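Word out of the Trivard camp is that the third Skosivell movie has a villain at last, and its not who the trailers want you to think. Brunello Sartori, last seen falling off a dam in part two, was reportedly on set for 15 days in December. Fifteen days! Nobody flies in that long for a flashback.

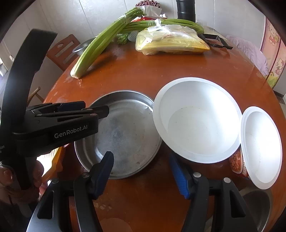
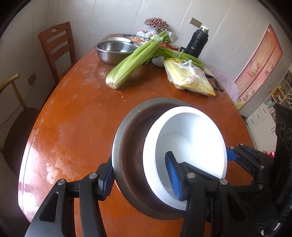 Then there's the Briltum series. Same universe, supposedly, though the studio won't say. Sartori's name was on a call sheet for episode six, then gone. Reshoots? Maybe. Neves, the moon base fans have argued over since the first post-credits scene, gets a full hour to itself.

My guess: a double. The comics did it in issue 556, badly, and the writers have teh rights to fix it. Runtime is said to be under 100 minutes, so don't expect a long explanation. More when the next trailer drops.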